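Flomside Household Table Collection
Data card, revision of 08/03/2024
Maintained by: Lise Sawatzky
Contact for corrections: Mhairi Crichton

Summary

The Flomside Household Table Collection records ordinary tables in use: the covers placed on them, the trays and dishes kept on them, and the food set out before or between meals. It is intended for work on household objects and on the vocabulary people use for them. The collection holds 2,000 pictures from 60 homes.

Contents

Each record consists of one picture, a list of objects and a short note on the surface. Records are sorted into three folders: fruit, dishes and linens. A record showing more than one type of item is placed according to whatever occupies the most space on the table.

The fruit folder was revised in April, when around 70 records were moved to it from dishes. File names did not change.

Naming rules

Objects are entered under everyday names. Varieties are not recorded, and "mandarin" is used only where the size and skin make the name reasonable; other orange or yellow fruit is entered as "citrus." Tomatoes are kept with fruit, whatever their color. Dried and wrinkled fruit, including dates, is listed by the piece when the pieces lie apart and as a group when they are in a bowl.

Where an item is partly hidden, the annotator enters the name if it can be given with confidence and otherwise uses the general term. A large green fruit resembling an apple is therefore entered as "green fruit, apple-like."

Surfaces and trays

Table covers are listed separately from the table. The permitted terms are cloth, towel, paper and plastic sheet. Creases and reflections in plastic are noted, as they can obscure the outline of small items. 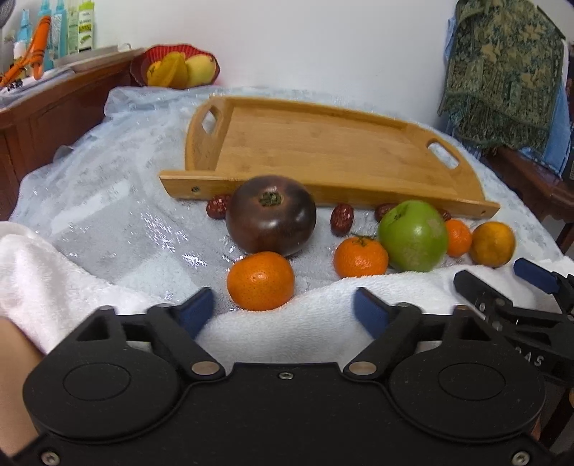 Serving trays are entered with their material, the form of the ends and any handle cutouts. Rails and visible screws may be added in the note field. A tray remains a separate object even when the food has been placed in front of it.

Known limitations

Round tables are less common in the collection than rectangular ones. Blemishes on fruit were recorded inconsistently in the first 700 records, and users should not rely on that field for judgments of ripeness or quality.

Use and citation

The collection may be used for research and teaching. Please cite it by its full title and revision date.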